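Steloro Round Table Review: A Small Table That Mostly Gets It Right

I bought the Steloro in September to replace a square folding table that had been in my kitchen since I moved in. The square one had corners, and my kitchen is narrow enough that I hit one of them with my hip most mornings. A round top seemed like the obvious fix. I have used the Steloro every day for 4 months now, for meals, bills and a fair amount of vegetable chopping, and this is how it has held up.

Assembly

The table came in one flat box with the top wrapped in foam. There are 4 legs, a metal plate that goes under the top, and a bag of bolts with a single hex key. The instructions are drawings only. They are clear except for step 5, where the plate is shown from below and it is hard to tell which side faces the floor. I put it on upside down and had to take it off again. The side with the sticker goes against the table top.

The hex key is short and hurts your hand after a while. If you have a proper driver with a hex bit, use it, but do the last turn by hand. The holes in the plate are threaded and I would not want to strip one.

One of my bolts had a bad thread. I wrote to Steloro and a replacement arrived 6 days later, with a spare, at no charge.

Surface

I chose the light gray. It also comes in a darker brown, which I saw in the store and thought looked too heavy for a small room. The gray has a matte finish and hides crumbs and dust better than I expected. It does not hide coffee. A ring left overnight will need dish soap and a bit of rubbing, although so far everything has come off. Turmeric took two tries.

Hot dishes are the weak point. The care sheet says to use a mat under anything from the oven, and I would follow that. My neighbor Nabil Akl has the same table and put a pan straight down on his, and there is now a faint shiny patch he covers with a fruit bowl.

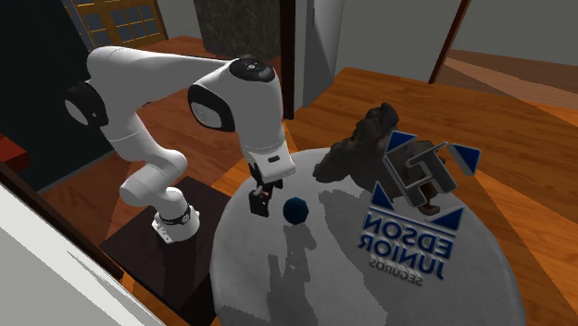

Stability is good once the bolts have settled. Mine developed a slight wobble after the first couple of weeks, and tightening everything once cured it. The feet can be screwed in and out to deal with an uneven floor. My floor slopes toward the back door and I had to turn one foot out almost all the way. If your floor is worse than mine, you will need a shim.

Size and seating

Steloro sells this as a table for 4. Four people can sit at it for coffee. For dinner, with plates and glasses and something in the middle, I would call it a table for two or three. The legs angle outward, so chairs do not push in as far as they would with a center post. I looked at the Govix pedestal table for that reason, and if you need to tuck chairs in completely, it is the better choice. The Govix tips a little when you lean on the rim, though, and I lean on tables.

I use it with two chairs from Awwad that I already had. The height works with them, and there is enough room to cross your legs.

Moving it

It is light enough for one person to drag and awkward for one person to lift. Veronica Pop helped me carry it out to the yard for a birthday lunch, and we found that it does not go through a standard door upright. You have to tip it on its side and feed the legs through first. Put felt pads on the feet before you do any of this. None are included.

Price

I paid 100 dollars less than the list price, as the store was clearing out last year's stock. At full price I would still consider it, but I would also look at secondhand. Fistitz made a very similar table for years and they turn up used fairly often, usually with a scratched top and solid legs.

What I would change

A longer hex key and a set of felt pads would cost the company very little. I would also like a slightly raised edge, as pens roll off this one – the top is flat right out to the rim. A friend with a toddler might see that differently, since a flat edge is quicker to wipe.

I have not bumped my hip since it arrived. I plan to keep it, and I have ordered a second set of feet in case the one at the back door side wears out.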